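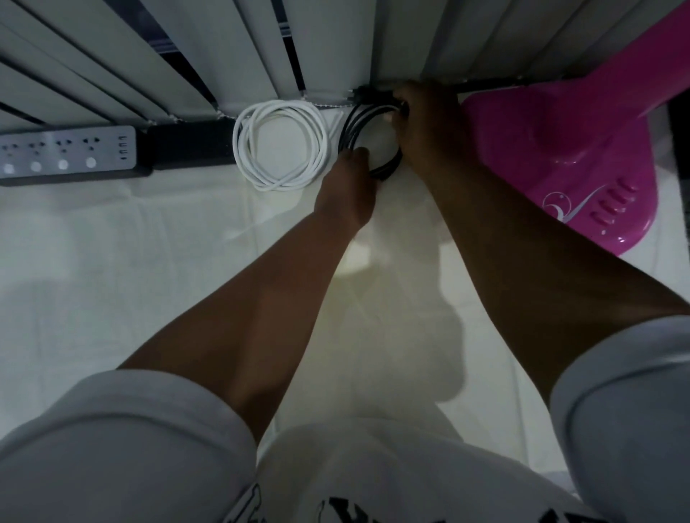
*Cables by the blinds.*

Agnes Swanson had until four to get the obituary in. Mudgway Courier, 500 words, paid by the line after that. She had 83 and they were all wrong.

*Euan Baird, of Wumden, died Thursday.* Fine. Died how? Peacefully, the cousin said on the phone. Euan never did a thing peacefully. Threw a shoe at the Gasard ferry once. Missed.

*Survived by.* She stopped there. Survived by who? A cousin. A dog, maybe, if the dog was still going. Her? Was there a word for her? Eleven years next door, two of them not speaking, over a hedge.

Put neighbor. Took it out. Put friend. Took that out to.

The phone again. The cousin. Could she mention the chapel, could she mention his roses, the service was at ten, no flowers. No flowers but mention the roses. OK. Yes. Writing it down.

Twenty to four. Coffee on the second page. She typed fast now, didn't look.

*He grew roses and was loud about it. He owed Agnes Swanson a ladder.*

Read it back. Couldn't send that. The cousin would have a fit.

Ten to. She fixed the spelling of Wumden, left the ladder in, and hit send before she could beleive she'd done it.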